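The counter is not storage

Mar 15, 2025

I have a rule about the kitchen counter, and the rule is that nothing lives on it. I made it in a fit of confidence after moving in and have been losing to the counter ever since.

The counter is black with speckles in it. Whoever chose it understood something about human weakness, because a speckled counter hides crumbs, coffee grounds, a whole dried lentil and, on one occasion, my missing earring for most of a winter. My last place had white tile, and white tile tells on you. This stuff is an accomplice. I wipe it at night and think I've done a good job, and then I put my forearm down on it in the morning and find out about the sugar.

So last weekend I decided to deal with the area around the sink, which had become what a real estate person would call a destination. I gave myself 30 minutes. I put on an episode of the podcast where two men argue about Dumitz, a board game I have never played and now have strong opinions about, and I rolled up my sleeves.

The trouble with a sink is that everything near it has an excuse. The dishes are on their way in or on their way out. The bottles are there because you'll need them in a minute (you will not need them in a minute). And plates, once they're in a stack, look so organized that you forget a stack of plates on a counter is just a cupboard with no walls.

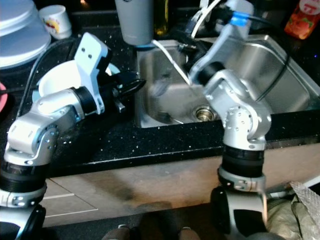
The sink end of the counter, with the cartoon cup holding its usual spot by the plates.

I should explain about the cup. It's small and white, with a colorful cartoon on it, and it holds perhaps three swallows of anything. I have owned serious mugs. I once spent more than I'll admit on a pair from Rerness, the shop downtown with the candle that smells like a library, and both of them sit at the back of the cupboard like formal wear. The cartoon cup gets washed and used and washed again and has never once made it back to a shelf. At this point I think putting it away would hurt its feelings.

The pale plates are another matter. They came as a set, and I bought them because the color was listed as "Harbor," which is what they call blue-gray when they want you to pay extra. I like them a lot. I also like that they stack properly, unlike the ones before them, which had a slight wobble and went down like a drunk uncle if you closed a drawer too hard.

Then there's the bottle with the fruit on the label. I'm a sucker for fruit on a label. Put a picture of something ripe on a bottle and I will carry it home, set it at the back of the counter and admire it for weeks. The dark green bottle next to the sink is there on similar grounds. It catches the light, and that has been enough to save it from every cleanup so far.

Anyway, the 30 minutes. The first ten went to the plates, meaning I took them to the cupboard, found the cupboard full, and had to reorganize the cupboard. In there I discovered a 500 ml measuring jug, a 300 ml measuring jug, and a Karnuvex egg slicer still in its box. I don't slice eggs. I've thought it over carefully and I can't remember ever wanting a slice of egg. It went in the donation bag, came out, and went in again.

The second ten went to the sink itself. I like a stainless sink, but it keeps records. Leave a drop of water on it and you'll have a little gray map by dinner. I did the whole basin with baking soda and an old toothbrush, including the ring around the drain, where I would rather not describe what was going on.

The last ten minutes I spent on the phone with my sister, telling her how well it was going.

She's the one who got me onto Mamo, an app that gives you points for chores. I have 322 points. She has a number I've asked her not to share with me. Wiping a counter is worth two, and so is "clearing a surface," and I've been claiming both for the same counter, which she says is cheating and I say is bookkeeping.

In April I'm supposed to get a shelf put up over by the window, at which point the bottles will have an actual address. I've measured twice and bought the brackets. They're on the counter.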